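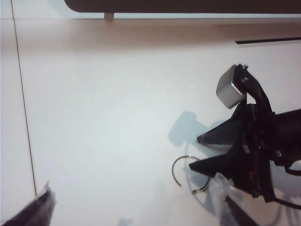
Zawadi Kaijage writes that the Orton was bought for a shared game room, that it is passed from hand to hand all evening, and that the left stick still returns to center the way it did when it was new. Her one complaint concerns the pairing button, which is small and sits too close to the charging port for anyone with large fingers.

Orton Wireless Game Controller
Manufactured by Flumness
Page last revised 7/23/24

Overview

The Orton is a full-size wireless controller intended for libraries, student unions, youth centers and other places where one set of equipment serves many players. It may also be purchased for home use. The layout is conventional, with two analog sticks, a directional pad, four face buttons, two bumpers and two triggers, and players who are used to a standard console controller will not need instruction.

The Orton replaces the Pillay, which remains supported but is no longer sold. Customers who own both models may use them together on the same receiver. Button labels differ slightly between the two, and games that show on-screen prompts will follow the labels of whichever controller was connected first.

Sticks and buttons

Both analog sticks use magnetic sensors. The dead zone is set at the factory and may be adjusted in the Wirnham settings program. Flumness recommends leaving it at the default for racing and platform games and reducing it only for players who ask. A very small dead zone can cause the camera in some first-person games to move when the stick is at rest.

The directional pad is a single piece with a raised center. It was changed from the earlier four-piece design after fighting game players reported missed diagonals.

Triggers have a full range of travel by default. A switch on the back of the controller shortens the travel for games in which the trigger acts as a simple button. The switch must be set separately for the left and right sides.

Specifications

Connection: wireless through the supplied receiver, or wired by USB-C
Controllers per receiver: up to 5
Saved button profiles: 3
Battery: built in, rechargeable
Vibration: two motors, adjustable or off
Headset jack: yes, on the lower edge
Item number: OR-88

The headset jack is active in both wired and wireless modes. Voice chat through the jack depends on the game and on the system in use, and it is not available when all five controllers are connected to a single receiver.

Compatibility

The Orton works with current Windows computers and with most Linux distributions without added software. It is recognized as a standard gamepad, and older games that expect a different type of input may require the compatibility mode. To turn on compatibility mode, hold the profile button while connecting the cable – the status light will blink twice and then stay on.

The Orton is not licensed for use with home game consoles. Third-party adapters may work, but Flumness does not test them and cannot provide support for them.

Managing several controllers

The Wirnham settings program is offered free of charge to registered owners. It allows staff to name each controller, assign a player number, lock the button profiles and install firmware updates. Locking the profiles is advised for public game rooms, as players often change the button layout and leave it that way for the next person.

Player numbers are stored in the controller and not in the receiver. A controller moved to another room will keep its number, which may produce two controllers marked as player one. In that case, reassign one of them in the program or restart the receiver with both controllers turned off.

Care

Turn the controller off before cleaning. Use a soft cloth lightly dampened with water, and do not spray any liquid directly onto the buttons. Replacement stick caps are sold in pairs and can be changed by hand. The battery may be replaced only by a service center.

Orders and warranty

The Orton is sold singly or in sets of five with one receiver. Single controllers include a receiver and a charging cable. The current production run is limited to 3,000 units, and orders from schools and libraries are filled in the order received. The next run is scheduled for August.

The warranty period is 3 years for home and institutional buyers alike. It covers faults in the sticks, buttons, triggers and battery. It does not cover damage from drops or liquids, or controllers that have been opened. Keep the original receipt – the service center will request a copy before issuing a return number.

Related items: Orton stick caps (pair), Orton receiver, Pillay replacement cable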